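Toy library wants longer hours, bigger room

The toy library on Amano Street is asking the town for more room and more evening hours, after a spring that left its shelves half bare most weekends.

Membership hit 619 families in May. The place was set up for far fewer than that. It opens 2 evenings a week, plus mornings, and the line at the desk regularly goes out past the coat hooks.

"We're lending faster than we can check things back in," said Lerato Fourie, who runs the desk and the repair bench. "Puzzles are the worst. Somebody has to sit down and do the puzzle."

Her request, which went to the town's parks and recreation office last month, covers two things. First, the old copy room next door, currently full of filing cabinets. Second, opening until 7 every weekday evening instead of closing at 5 on most of them. Parents who work have been asking for that one for years, Fourie said.

No figure yet on what the extra hours would cost. The town says it's looking at it. A spokesperson said the copy room "is in use" but did not say what for.

The library charges a small yearly fee, and members can take out up to four toys at a time. Board games go quickest, then ride-ons, then anything with a track. Lost pieces get written on a card in the box, so the next family knows teh score before they open it. Late returns get a phone call. No fines, they were dropped a while back and the return rate barely moved.

Soft toys are a newer thing. For a long time the library wouldn't take them, too hard to keep clean. That changed when Litier, the laundry on Preker Road, offered to run a free load every week. Now there's a whole rack, and they go out in drawstring bags with a name tag on each. Kids who are starting school or going in for an operation tend to keep them longest, and the desk doesn't chase those.

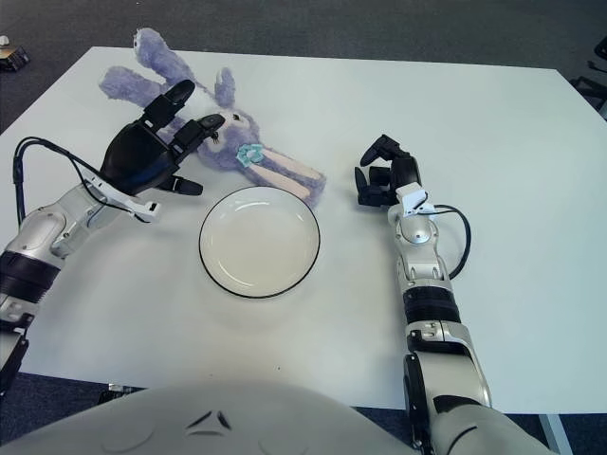

A lavender plush bunny with a teal bow at its neck.

Donations are still welcome but please call first. The library can't take anything with a missing battery cover, anything painted at home, or car seats. It does need wooden train track, floor puzzles with every piece, and dress-up clothes in bigger sizes. Clear plastic boxes with lids too, any size.

Some neighbors have raised parking. The lot behind the building holds very few cars and is shared with the dance school, so early evening gets tight. Fourie suggested members use the Rüegg lot across the street, which is free after 5.

Residents can comment on the request in writing at the town hall front desk, or speak at the next open meeting. It starts at 7, upstairs room, use the side entrance becuase the front doors are locked by then. Regular hours at the toy library stay as they are until a decision is made.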